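Projects > Flatley > Planner gallery

Flatley is the arm motion planner we maintain for kitchen counter work. It replans at 10 Hz against a voxel map of the worktop and hands trajectories to the Jakubowski controller, which does the joint-level tracking. The gallery covers the October build, with the map limited to 2000 cells per object.

Reaching low over the counter, with the gripper at the end of a long diagonal and the cutting board beside the post.
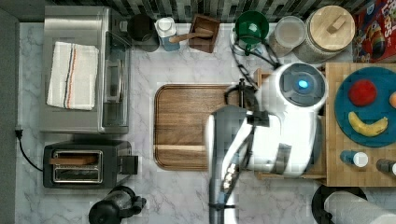

Self-collision checks take most of the planning budget. The post and the upper arm are modelled as capsules - the head is a single sphere - and 217 link pairs remain after pruning. Cables are not modelled. Padding around glass jars is set by hand in the Allwood config file and will move to the perception node later.

Text and planner notes: Teodor Viklund.

Contact | © Forkus | Back to top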